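# Film night at home: small fixes for the living-room cinema

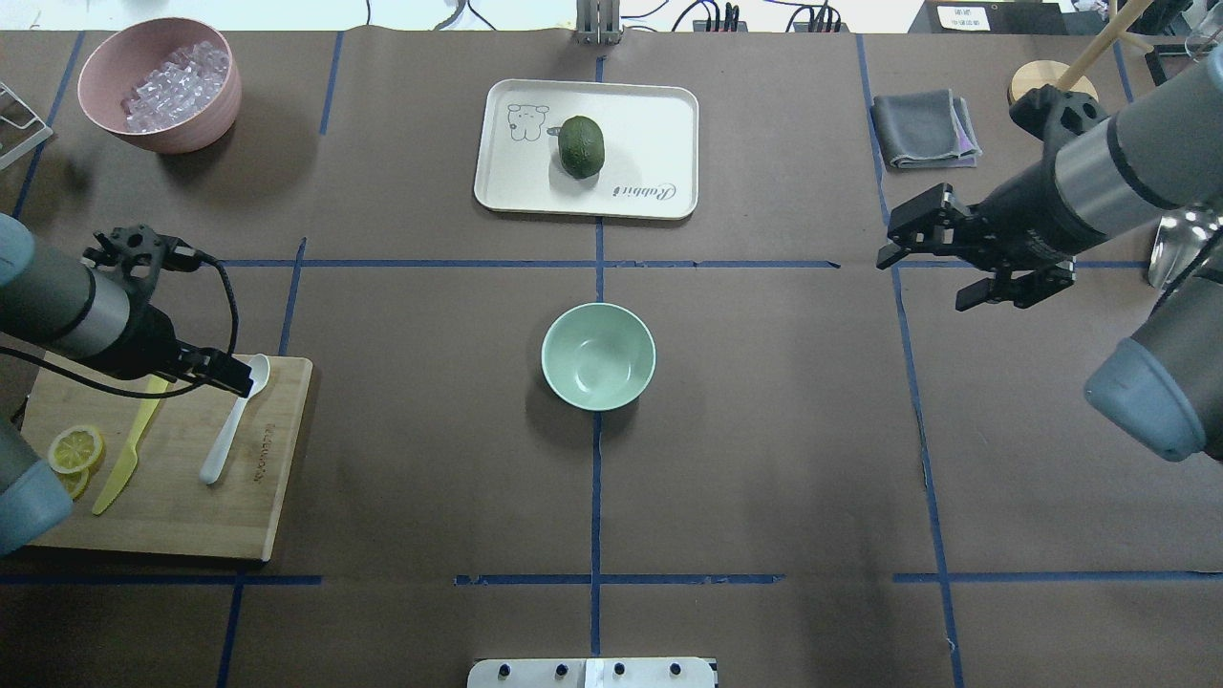
*Avocado on the rabbit tray, green bowl just below.*

The Lindsay Road Picturehouse shut in December and I've been showing films at home ever since, to whoever will put up with my sofa. These are the things I do now. Most of them replaced something worse.

## The room

**Sort the light first.** Blackout lining pinned behind ordinary curtains does more for a projected picture than anything you can buy with a plug on it. Pin it at the sides as well as the top. The gap at the edge will always find the one face in the film you wanted to see.

**Leave a lamp on behind the screen or the telly.** A dim one. Total darkness sounds very grand until somebody needs the loo during a quiet bit and meets the coffee table.

**Hang the sheet properly.** If you're using a bedsheet, iron it, then sew a wide hem along the bottom and slide in a length of dowel. Unironed, every desert epic becomes a film about laundry.

**Put the projector on its own shelf.** My Mevo spent a year on a stack of hardbacks on the same table as the drinks. Each time a glass went down, the whole cast jumped. Dust the vents with a soft dry paintbrush, with the thing switched off and cooled.

## The sound

Move the speaker out of the corner and off the floor. If the dialogue's still mumbled, look for a setting called "speech" or "night" before you turn everything up, as the explosions will be turned up too. A folded tea towel under a small speaker stops the shelf joining in.

Subtitles on, by the way. Somebody will object for ten minutes and then read every word.

## The discs

I own 733 films on disc, which was a hobby and is now a storage problem.

- Wipe from the centre straight out to the edge with a glasses cloth. Going round in circles is how you get a scratch the laser will follow faithfully to the end.
- Sticker residue on a case comes off with a dab of cooking oil left for a few minutes, then washing-up liquid. Take the paper sleeve out first. I ruined a perfectly good musical that way.
- Shelve by title. I tried it by director, and then by mood, and couldn't find anything in either case.
- Anything lent goes on a list inside the cupboard door. I lent out a box set in 2000 and I'm still being gracious about it.

The player is a Ranix, second-hand, £39, and it refuses to open if the room's cold. Switching it on before supper cures this.

## The food

Paper bags rustle. Tip everything into bowls before the titles and put the bags out of reach, including from yourself. Cloth napkins are quieter than kitchen roll, and popcorn salt ground fine in a pestle and mortar sticks far better than the stuff from the shaker.

Nothing with a shell. Nothing that needs a knife. Soup was tried once.

## The interval

Anything over two hours gets a break, and I take it 70 minutes in, wherever we've got to. Set a kitchen timer to vibrate in your pocket. Kettle filled beforehand, mugs already out, biscuits on the landing. For *Zistura*, which runs well past bedtime and has three endings, I allow two breaks and a blanket each.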